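Stretching paper for a watercolour sea

If you've ever painted a lovely wide sky and watched the sheet buckle into hills and valleys, this one is for you! My old teacher Rasa Eglītis painted the harbour at Brarnutlow for years, and she stretched every single sheet first.

Soak your paper in a clean bath of cool water for a few minutes, lift it by two corners and let it drip. Lay it on a wooden board, smooth it outwards from the middle with your hands, and tape down all four sides with gummed paper tape - the brown sort you wet with a sponge.

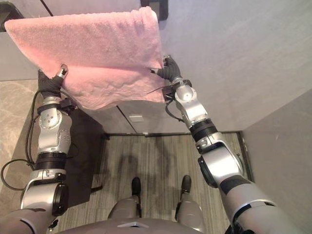

How long should I leave it before painting?

Overnight is best, and I give mine a good 14 hours, flat on the table and well away from the radiator.

Paint with the sheet still taped down, and only cut it free once your sea is bone dry.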